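Search this forum... Advanced search

Embroidery floss storage - bobbins, bags or something else?

raghda_stitches
I've got 304 skeins now (I finally sat down and listed them on Wednesday night) and they live in a shoebox and two biscuit tins. I started winding them onto cardboard bobbins and got through 13 before my thumb gave up. Is it worth pushing on, or should I be doing something else entirely? Mostly cross stitch, a bit of crewel when I'm feeling brave. Also I need to clear my desk so there's somewhere to lay out colours, which is half the reason I want it sorted.
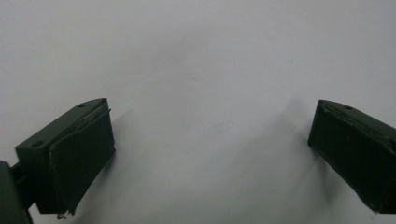
I lean towards sorting by number, but my sister-in-law reckons colour families are much nicer to browse. I can never tell the greys from the grey-greens at night anyway, so numbers suit me.

Hiba Yammine
Numbers, every time! I did colour families for years and I'd buy the same dusty pink over and over because I'd filed it under purple. Keep going with the bobbins too, just do a few in front of the telly. I got through 120 over one winter and barely noticed. Plastic ones are kinder on the thumb than cardboard, the edges don't go furry.

twal_w
Going to disagree with Hiba on bobbins. They put a crease in the thread every few centimetres and on crewel wool you really see it. I use little zip bags on a ring, skein goes in whole with its label, done. My Jonia silks have been in bags since May and they're still lovely and smooth.

Hiba Yammine
Widad you can't see the crease once it's stitched! Run it over a damp sponge if it bothers you. Bags on a ring drive me mad, I can never get the one in the middle out.
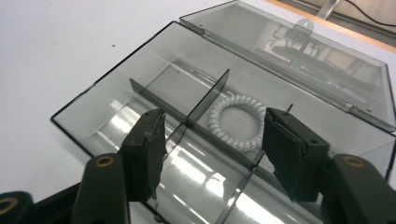
twal_w
Silk and a damp sponge, no thank you. Some of those reds bleed if you so much as look at them. For anything loose I'd go for a hinged box in see-through grey plastic, the sort where the lid folds right back and lies flat on the table behind the base, so you can get at everything without juggling a lid in your lap. Mine holds the bags standing up like index cards, and I write the numbers along the top in marker.

aymanz
Bloke who stitches here, hello. I did 144 on bobbins and left the rest in skeins, so I'm no help to either side. The ones I use all the time are wound, the oddballs stay as they came. One thing though, keep whichever box you choose out of the sun. I lost a whole row of blues on a windowsill in Holtusgate and I'm still cranky about it.

raghda_stitches
Ayman that might be the answer, wind the favourites and bag the rest. Widad, do your bags have a hole already or did you punch them? And does anyone wash the reds first?

twal_w
Punched them myself with an ordinary office punch, put a bit of tape over the spot first or they tear. I don't prewash, I just test a scrap on white cotton.

Hiba Yammine
I prewash reds and navies. Cold water, splash of vinegar, dry flat on an old tea towel. And I'm still voting bobbins for the lot :)

Contact us | Forum rules | Copyright Bunis Craft Forums | Back to top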